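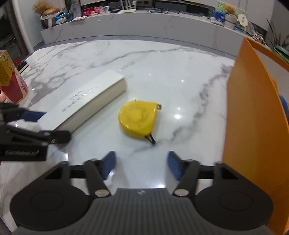
Plerkside Manipulation Group, Equipment Planning

README for the gripper equipment budget

This folder holds the cost sheet and order plan for hand-held grippers and the items they are used on. It replaces the July draft. Last edited October 23, 2022.

Files
costs.csv: one row per item, with supplier, unit price, spare parts and delivery time
objects.csv: household items to buy, such as tape measures and boxed goods
plan.txt: order of purchase and who signs for what

Scope
The plan covers 14 hand-held grippers, used in pairs on countertop tasks. Robot arms are in a separate budget and should not be added to costs.csv.

Suppliers
Levix quoted for the grippers. Hindell quoted for finger pads, pins and linkage parts. Coughlan supplies storage cases and chargers. All prices are in US dollars before tax. Shipping has its own column. Do not fold it into the unit price.

Spare parts
Finger pads are the main running cost. We plan for 122 pads in the first year and keep 50 on the shelf. The July draft had no line for pins, and we ran out. They are now ordered with the pads.

Objects
objects.csv has 1,041 rows. Many are cheap items bought at ordinary stores, so the total is small, but receipts take time. Buy in batches and enter each batch on the day it arrives. Glossy countertops are already in place at the kitchen site and need no money this year.

Known gaps
Two rows in costs.csv have no delivery time. The Hindell quote does not include returns. Repair labor is left blank until we have a full quarter of records.

Changes
Send edits to the equipment planning list with the row number and the new quote attached.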